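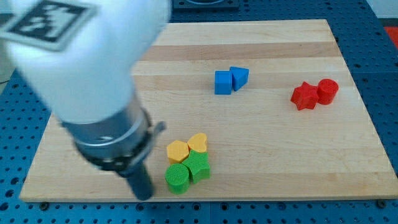 [Nustenard-play] Re: Shape blocks and a board to put them on
From: Remedios Gatchalian
To: the Nustenard list
May 30, 2024

Remedios Maglaya wrote:

> Hello all. I look after four little ones at home, the youngest just turned two, and I've inherited a big tub of plastic shape blocks from my sister in Rikport. Hearts, stars, cubes, cylinders, the lot, in the usual bright colours. They get tipped on the carpet, kicked under the sofa and that's the end of it. The older two say they're "baby bricks" and the younger two just want the tub to sit in.
>
> I'd like to get some proper use out of them. Does anyone do colour sorting with this sort of block, and what do you do it on? I tried coloured paper plates but they slide about and the cylinders roll off. Also is it colour first or shape first? My friend at the Vumham group swears by shape first and I'd never thought about it.
>
> Remedios M.

Hello Remedios (lovely to have another one on the list, my post will be getting muddled up with yours for ever now!)

Oh, I do love these blocks. We've had ours going for years and they come out more than anything else in the cupboard. Please don't give up on them!

The thing that changed it for us was a plain wooden board. I'd been through plates, hoops, felt squares and a baking tray (the noise, never again) and then I put a big maple cutting board down one morning and they all came over to see what it was for. Ours is the sort made of strips, pale with slightly darker bands going across, and the colours look wonderful on it. Red, blue and yellow fairly sing against pale wood. On a patterned rug a yellow heart simply disappears, and then they lose interest.

Mine came from Carroll's in the high street, but any flat board with a bit of weight will do. I rubbed the surface over with 2000 grit paper so it's like silk, which was completely unnecessary and very satisfying. It weighs far more than a plate, so it stays where you put it. If yours is lighter, a damp tea towel underneath does the trick.

About the rolling: stand the cylinders on end. I know that sounds too simple but it took me a whole winter. A cylinder standing up with its flat top showing is a little table or a tin of soup or a drum, and they'll stand it back up again if it falls over. Lying down it's only a thing that escapes.

Colour first, I'd say, at least with your younger two. Shape is harder than we think with solid blocks. Look at a triangular prism from the end and it's a triangle, look at it from the side and it's an oblong, and a two-year-old who tells you it's an oblong is quite right. Blue is blue from every side. Once they're happy putting the blues together you can start asking for "the blue one with corners" and they get the shapes by the back door.

Don't put the whole tub out. We begin with a handful on the board and leave the rest in the cupboard. I don't draw any circles or lay out labels either, I just start a little group myself, say a blue cube with another blue block snug beside it, and leave a gap between that and the next colour. They see what you're up to very quickly. One little boy here will only work in the corners of the board, and another has to have everything touching. Both fine!

For your older two, try these, as they've all gone down well with the "baby bricks" crowd:

Odd one in. You slip a block into the wrong group while their eyes are shut. They have to find it and put it back without knocking any of the others.

Feely bag. Pop a star, a heart and a hexagon in a sock. Telling a hexagon from a cylinder by touch is properly hard, I got it wrong in front of everybody in January.

Long arms. They may only use kitchen tongs. The heart is the tricky one because of the dip in the top, and the star is surprisingly easy once you've found which points to grip.

Drawing round. Paper on the board, block on the paper, round it with a pencil. Then they swap papers and match the blocks back on to the outlines. This kept three of them going right up to lunch.

On cleaning, ours go in a net bag in warm soapy water and then on a towel. I wipe the board with a barely damp cloth and dry it straight away, standing on its edge. Don't leave it in the sink, I've warped one like that.

Could you tell us how many colours you've got in the tub? If there's green I'm jealous, and I've a spare bag of yellows I'd gladly swap a few out of. I'm over in Vumham most weeks so I could drop them with your friend.

Do write back and say how the tongs go!

Remedios G.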